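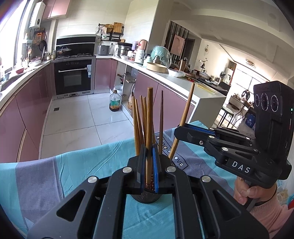 Gathering Two-Handed Demonstrations of Thin-Object Extraction in Home Kitchens

Project report, Manipulation Lab course
Nele Petersen, Nazma Gunawardena
Supervisor: Rosemarie Heitmann

1. Task and scope

The project covers one task: taking a single chopstick out of a holder that contains several. The demonstrations are meant for training an imitation policy on two arms with parallel fingers. We did not train the policy ourselves. Fenna Schouten's group takes over the data at the end of the term, and this report is the handover document as well as the course report.

The task was picked from a list of kitchen tasks on which the earlier Utent baseline did badly. Chopsticks are thin, they lean on each other, and the part that can be grasped is often crossed by a neighbor. A policy that goes for the nearest tip tends to close on two at once. We wanted examples in which the operator makes a clear choice and approaches along the axis of the stick.

2. Equipment

Demonstrations were recorded with hand-held grippers, one per hand. Each gripper has two fingers with blue rubber pads. The camera looks over the fingers, so the contact area stays in the lower part of the image during the whole motion. The pads are compliant enough to hold a round stick without rolling it, provided that the stick is gripped near the middle of the pad. At the pad edge it rotates as soon as the lower end leaves the holder.

Recordings were written to a portable unit and copied to the lab server in the evening. The annotation tool is called Jemberg and was written by an earlier student group. It runs slowly on long episodes, and we cut everything to 30 seconds before import.

3. Sites

We recorded in 4 private kitchens in Pristholm during October. Lab tables were excluded on purpose. The Utent data had been taken on a plain white bench, and the resulting policy lost track of the fingers when the background was cluttered or patterned. In the homes we left tablecloths, dishes and appliances where they were. Residents were told which areas the cameras would cover and could walk through the room during recording. Consent forms are stored with Rosemarie Heitmann.

Windows were not covered. Morning sessions in the second kitchen have strong reflections from the floor tiles, and the exposure changes when the operator turns. These episodes are kept and carry the tag "glare".

4. Procedure

Each episode follows the same order:

Place the holder on the table and spread the sticks by hand so that they lean in different directions.
Start both recorders and close each gripper fully once. The closing is used for time alignment.
Bring the active gripper to the chosen stick, close, and lift until the lower end is clear of the rim.
Lay the stick on the table and open the fingers.
Move both grippers back to the start position and stop.

The second gripper stays above the table during the lift. In one part of the episodes it steadies the holder, in the others it only waits. The two cases have separate labels, "support" and "idle". We first recorded them under one label and had to go back through the material, which took most of a week.

The active hand was switched after every 20 episodes. Both operators are right-handed, and left-hand lifts are slower. No correction was made for this.

5. Data and rejection

The target was 600 accepted episodes, and it was met. An episode was rejected if the alignment closing was missing, if tracking was lost for either gripper, or if the holder tipped over. Episodes in which the first grasp failed and the operator tried again were accepted with the tag "retry". Mareike Fröhlich advised against removing them, as the receiving group wants recovery motions in the set.

Tracking loss was the most common ground for rejection. It happened mainly when a gripper was turned toward a blank cabinet door at short range. Starting with the third kitchen, operators kept the devices pointed at the table between episodes, and the problem became less frequent.

6. Labels

Each episode has a start and end mark for approach, grasp, lift and release. The grasp mark is set at the first image in which both pads touch the stick. With dark sticks in front of a dark holder this moment is hard to see, and the two annotators differed most here. Disputed marks were settled together and the earlier image was used.

7. Known problems

The same holder was used in all kitchens, so the set has no variation in rim height or diameter. The sticks are mixed, with different colors and tapers, but metal ones are missing. Gripper width was logged with the old Eichhorn calibration until the middle of the second kitchen. The affected files are listed in width_old.txt and must be rescaled before use.

Finger wear was not measured. One pad was replaced after the third kitchen and the change is noted in the session log.

8. Handover

Raw recordings, cut episodes and labels are in the project folder on the lab server. The export script expects the folder names unchanged. Questions on labels go to Nazma Gunawardena, questions on the recordings to Nele Petersen.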